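# 机器人会收拾厨房了吗？

吃完饭，桌上乱糟糟的：盘子、碗、杯子、锅铲，还有一瓶没盖好的酱。你可能用不了几分钟就能收拾完。那么，机器人能不能替你干这件事？

先说答案：能干一部分，还不能全干。

## 机器比人强的地方

工厂里早就有机器在干活了。有一种机械臂，一天可以把同一种零件搬3000次，每次都放在同一个位置上，不会走神，也不喊累。

它能做到这一点，是因为工厂为它把一切都准备好了。零件从同一个方向送来，大小一样，朝向也一样。机械臂照着编好的动作做就行，有的连“眼睛”都不需要。

家里就不同了。昨天杯子放在水池左边，今天它可能倒在沙发底下。没有人会为了机器人，天天把杯子摆在同一个点上。

## 拿起一样东西，要分几步

对你来说，“把草莓放进碗里”是一句话。对机器人来说，要分成好几步。

第一步是看。摄像头拍下画面，电脑要从里面找出哪一块是草莓，哪一块是桌子。

第二步是算。草莓离手有多远？手应该从上面下去，还是从旁边伸过去？路上会不会碰倒别的东西？

第三步是抓。太轻，东西会掉；太重，真草莓就被捏烂了。

第四步是放。要先到碗的上方，再松开手指。松早了，草莓就滚到地上。

这4步里有一步出错，整件事就得重来。

## 为什么用玩具练习

研究人员常常让机器人先用玩具厨房练习。玩具不怕摔，也不会弄得到处是汤。更重要的是，玩具的形状和真东西差不多：盘子是扁的，瓶子是长的，锅铲有一根柄。学会了拿玩具锅铲，再去学拿真的，就有了一点基础。

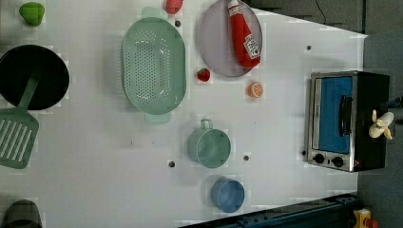 Hường Mai 觉得，光会拿还不算会做家务，她要看到机器人自己判断哪样该收、哪样该留，才肯把厨房交给它。

这个要求很有道理。同样是一张桌子，“收拾干净”可以有很多意思。番茄酱是放回原处，还是等一会儿还要用？橙子片是吃剩的，还是正要吃？人看一眼就大概明白，因为人知道刚才发生了什么，也知道家里的习惯。机器人得有人告诉它，或者看过很多例子以后自己去猜，而且会猜错。

## 哪些东西特别难拿

形状不一样，抓法就不一样。

- **杯子**：杯口朝上时可以夹住杯壁，也可以夹住把手。要是倒着扣在桌上，就得换个办法。
- **盘子**：又扁又贴着桌面，两根手指很难伸到下面去。人会用指尖把盘子边翘起来，这个小动作对机器人很难。
- **叠在一起的东西**：瓶子躺在盘子上，要先拿瓶子，再拿盘子。顺序反了，瓶子可能滚走。
- **带门的东西**：开小烤箱的门，手要跟着门画一段弧线。直直地往外拉，手可能滑脱，也可能把整个烤箱拖过来。
- **抹布**：它没有固定的形状，每抓一次，样子都会变。

## 机器人怎么学

一种办法是由人来带。人用遥控手柄或别的工具操纵机械臂，把一个动作做给它看，电脑把每一次都记录下来。同一个动作也许要示范200次，每次把东西换换位置，机器人才慢慢明白，草莓在左边要去拿，在右边也要去拿。

另一种办法是在电脑里练。程序造出一间假厨房，机器人在里面试着抓，失败了也没关系。不过，假厨房和真厨房总有差别，比如桌面有多滑、瓶子有多重，所以最后还得到真桌子上再试。

## 现在到底能做什么

家里已经有一些会干活的机器了。扫地机器人能吸灰，洗碗机能洗碗。可是，把碗从桌上拿起来、倒掉剩饭、再摆进洗碗机，多半还是要靠人。

在商店和仓库里，有些机器能搬箱子。箱子方方正正，比草莓好对付。要把各种各样的货一件件摆上货架，就难多了。

## 在家试一试

找2根筷子或者一个夹子，闭上一只眼睛，用夹子把一颗葡萄放进碗里，再试着从桌上夹起一个扁盘子。盘子请选塑料的。

把你在哪一步失败了写下来，是看错了远近，是没夹住，还是松得太早？写好以后，和上面讲的看、算、抓、放对照一下。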